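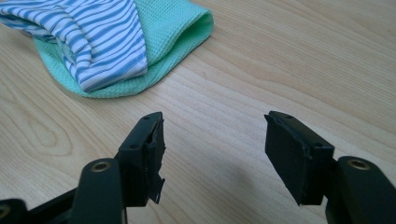 Open Day at Bakilana, Bresville

Posted 2025-08-25

Bakilana makes and finishes household textiles in a former feed store on the edge of Bresville. It opens to visitors once a year, in August. Admission was 9 dollars and the tour took 2 hours, including the shop.

The weaving floor was loud and we were handed earplugs. Most of the looms were running plain white cotton. After that came the folding room, where I spent the longest. The tables are pale wood with a strong grain and a smooth finish. Waffle weave is folded more loosely than flat cloth, and a mint-green towel makes a thick, rounded fold. Blue and white stripes are harder to keep straight. 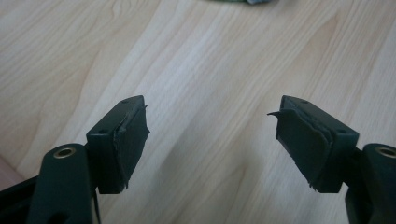 The shop sells seconds by weight. I bought two dishcloths and a hand towel. Parking is at the Plirkberg end of the street, and the 165 bus from Trornisitz stops outside the gate. There is no café, so bring a lunch.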